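Sandidthorpe Hall - Place Setting and Napkin Roll Prep, Walk-Through Checklist
Sheet 2547
Date: July 2, 2019
Checked by: Maricel Tiongson
Copy to: Kári Baldursdóttir, floor
Marks: OK / FIX / N/A. Comments go under the line, not in the margin, margin gets lost in the scan.

Prep for the Bavorcombe supper. 400 rolls, red napkins, fork plus one other utensil in each. 70 to be kept back for the terrace tables.

SECTION A - SURFACES

A1. Tabletop wiped with food-safe cleaner before first napkin comes out - OK
Cleaner was the Feneo spray. Bottle labeled, cap closed, put back on the low shelf after. Leave it a minute then wipe dry, paper napkins pick up any damp and then stick to each other.

A2. Tabletop free of chips, raised edges, old tape - OK
Ran a hand over it. One bit of tape gum near the door end of the second table, scraped it.

A3. Tray sits flat, does not rock - OK
Rocked a bit on Friday, fine now.

A4. Tray and loose items kept where they won't be knocked - FIX

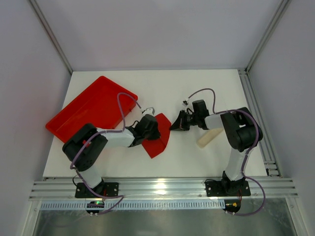
Trays go square to the table edge, everyone has been told. A tray set crooked has a corner sticking out toward whoever is working and sooner or later a sleeve catches it. The red one on the left of the white table is lying on the diagonal, so FIX. Same table has a wooden block lying next to the work area, also at an angle. Block is fine to use but it needs a home, back corner please. Kári to remind both shifts.

A5. No drinks on prep surface - OK

A6. Light good enough to see crumbs and hair on a napkin - OK
Better than January when we had the one tube out. White tops help a lot, red shows up well against them.

SECTION B - NAPKINS

B1. Stock dry, wrap unbroken until needed - OK
One pack in the Namboodiri delivery had a split wrap. Set it aside, use for spills only, do NOT put on tables. Wrote SPILLS on it.

B2. Napkin laid out one at a time - OK

B3. Napkin fully flat before anything goes on it, corners not turned under - OK
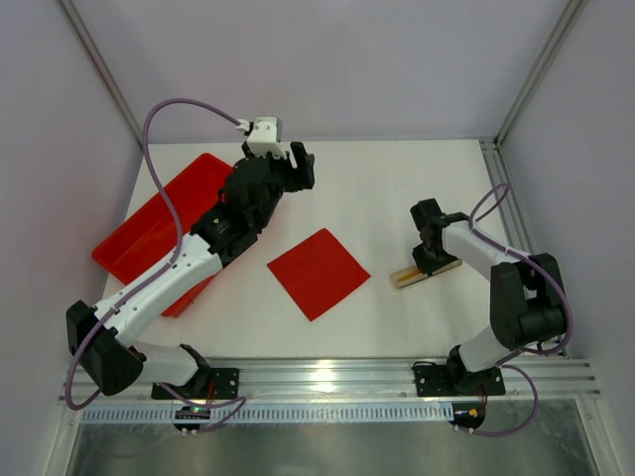
Flat first, then utensils. If it goes down with a corner under, the roll comes out short and the handle ends show. Take it off and start over, don't tug at it with the fork already on top. Paper tears at the fold and then we find torn bits in the tray.

B4. Torn, marked or dropped napkins thrown out - OK
5 in the bin when I looked. Fine. Nobody gets in trouble for binning one so please bin them.

B5. Cloth and paper not mixed in one batch - OK
Cloth is for the head table, seperate box, separate count. Cloth wants a proper press as well, ask laundry before noon.

SECTION C - UTENSILS

C1. Plastic forks checked for snapped or bent tines - OK
Look at the tips against the light. A half-broken tine is the one that ends up in somebody's mouth. Any doubt, toss.

C2. Rough edges on handles - OK
Check the sides and the very end. Found a sharp little nub on one out of the open bag, went thru the rest of the bag, no others.

C3. Picked up by handle only - FIX
Saw it done right most of the time. Then saw a whole handful grabbed by the tines to move them across the table. Handful went back to wash. Handle only, even when moving, even when in a hurry.

C4. Utensils lie the same way, side by side, not crossed - OK
Crossed handles push through the paper.

C5. Colors - N/A
Any color with any color for this one, host doesn't mind.

SECTION D - FINISHED ROLLS

D1. Handles covered, wrap holds when lifted - FIX
Too many loose ones. Lift it from the middle, if the bottom sags it's loose. 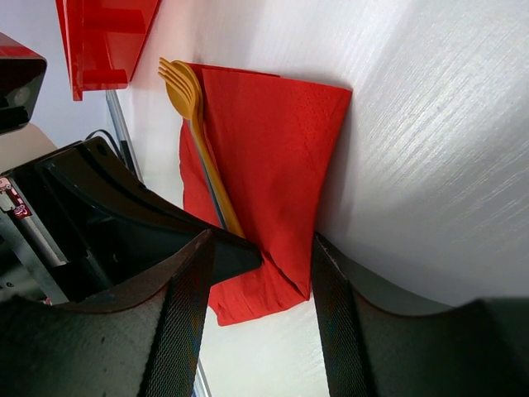 A loose wrap is a pass for looks if the supper is casual but not for carrying. Things slide, end up on the floor, and then it's a new fork and a new napkin. So - anything bunched at the bottom gets opened out and folded again before it goes in the tray. Smooth the lower part with the side of your hand. Takes no time.

D2. Fork head - OK
Showing above the napkin is allowed for this event, Kári asked and the host said yes. Means gloves or washed hands every time you touch a finished roll. Don't press down on the tops when stacking.

D3. Rolls in tray one layer, no piling - OK
Two layers at most for the terrace 70 as those go straight out.

D4. Full trays covered until service - FIX
Lids are in the dry store behind the chafing dishes. They are not doing any good there. Bring them up before the next batch.

SECTION E - PEOPLE AND FLOOR

E1. Hands washed, sink has soap and towels - OK
Soap low. Refill is on the order.

E2. Hair back, sleeves up, no rings with stones - OK

E3. Cords and leads off the walkway - OK
Walkway by the door only, that's what I walked. Rest of room goes on the electrical sheet.

E4. Dropped utensils picked up right away - OK
Plastic fork under a shoe is like ice. Pick it up, bin it, carry on.

E5. Door to corridor propped - FIX
Wedge was in again. It is a fire door. Took the wedge out and it's in my drawer.

OPEN ITEMS

A4 trays square, block to back corner - Kári
C3 handle only - Kári, quick word at start of shift
D1 loose wraps - whoever is rolling, check your own
D4 lids up from dry store - me, this afternoon
E5 wedge - done, watch for another one appearing

Will recheck D1 and D4 before trays leave the room. Anything not on here, write it on the back and initial it, pencil is ok.

M. Tiongson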